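Storar opens clothing and small goods packing room at Lambridge

2018-08-13

Reading time: 4 minutes

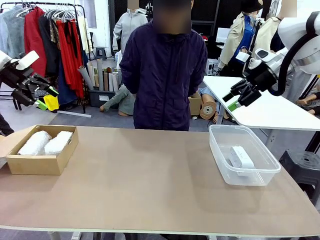
Two bubble-wrapped items in an open carton and a clear plastic container on the packing table at Lambridge, with the garment rail behind.

LAMBRIDGE – Storar, the costume and household textile lending collection, has opened a dedicated packing room at its Lambridge premises. The room brings the preparation of outgoing loans under one roof for the first time and will serve schools, amateur theatre companies and regional museums that borrow from the collection.

Until June, garments were prepared at Lambridge while accessories and other small goods were wrapped and boxed at the organisation's former Jarkley depot. Orders containing both were sent out as separate consignments. Under the new arrangement, each order will be assembled, wrapped and checked at the one table before it is released to the courier.

Storar holds 3,211 catalogued garments and accessories. In the last financial year it filled 1,262 loan requests, the majority of them from borrowers outside the metropolitan area.

“Our borrowers organise their fittings and rehearsals around the day a parcel arrives,” said Effie Kinnear, Director of Storar. “When the dress came on one day and the brooch came later in the week, that was a real inconvenience to them, and they told us so. We are pleased to be able to offer a single delivery.”

The packing room occupies the former cutting studio and retains much of its character. Hanging garments remain close at hand on a metal rack, and mannequins continue to be used for checking fit and condition. Rolled stock is kept upright in bins. The centrepiece is a wide table with space to have a shipping carton and a small goods container open at the same time.

Storar has also revised its packing procedure. Small and fragile items are to be wrapped individually in bubble wrap and laid side by side in shallow cardboard boxes, one layer deep. Items that do not require wrapping are placed in clear rigid containers, so that the contents can be checked against the loan sheet without being handled. Garments travel separately within the same consignment, folded over acid-free tissue.

Cúc Mạc, Collections and Loans Manager, said the shallow box had replaced a deeper carton used for many years at Jarkley.

“With the deep carton, the heavier pieces went to the bottom and the borrower had to unpack everything to reach them,” Ms Mạc said. “A single layer uses more cardboard, and we have had to accept that. We ask borrowers to keep the box and the wrapping and to send the items back in them.”

Borrowers will receive a printed return card with each consignment, showing the position of every wrapped item in the box. Clear containers should be returned with their contents and should not be used for pins, adhesives or make-up. A replacement fee applies to containers that are not returned.

The fit-out was funded in part by the Vidal Bequest, which has supported the conservation of stage costume at Storar since the collection moved to Lambridge. The bequest has also met the cost of 400 reusable clear containers and an initial order of 500 shallow cartons.

Loan charges are unchanged. Requests already lodged through the Jarkley address will be honoured and do not need to be resubmitted. The Jarkley depot is now closed to the public, and returns should be directed to Lambridge – the correct address is printed on all current loan sheets. Borrowers holding older paperwork are asked to contact the loans desk before sending anything back.

Storar will hold an open afternoon for existing borrowers later in the year, including a demonstration of wrapping and folding methods suited to school costume stores. Places will be offered first to borrowers with a current loan.

About Storar
Storar is a not-for-profit lending collection of stage costume, everyday dress and household textiles. It lends to schools, community theatre and museums and maintains a small conservation program.

Comments

marg_t
Very glad about the single parcel. We had hats turn up after closing night last year. Is the return card going out with loans already in hand or only new ones?

Dalby Players
Please keep the deep cartons for boots! The shallow ones won't take a riding boot unless it's laid flat, and the shafts crease.

Storar Loans Desk
Thank you both. Return cards will go out with new loans only. Footwear is still being sent in its own cartons.

P. Hollis
Does anyone know if the Jarkley phone number still works?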